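4. Sorting a mixed pile into the Prorivitz drawer insert

Before you start, clear a flat surface next to the drawer. Allow 30 minutes for a full drawer.

1. Tip everything out onto a mat or cloth so small parts do not roll away.
2. Take out anything sharp first. Close scissors and lay them in the long tray, handles toward you.
3. Stand tubes upright in the narrow slot, caps up.
4. Leave small pieces in their clear bags. Fold the top over and place the bags in the shallow tray.
5. Put cord rolls and boxes in the rear bin. Tuck in loose cord ends.
6. Place soft or fluffy items last, on top.

CAUTION: Do not force the drawer shut. If it catches, remove the tallest item and try again.
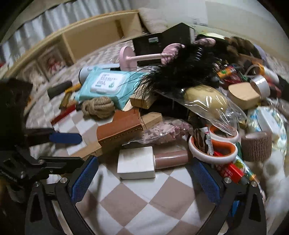
Fig. 4. Mixed items on a checkered mat before sorting, with the scissors still in the pile.

NOTE: Cylindrical containers can be stored on their side. Spare dividers are sold separately as part no. 862.

7. Slide the divider up to the last item until it clicks.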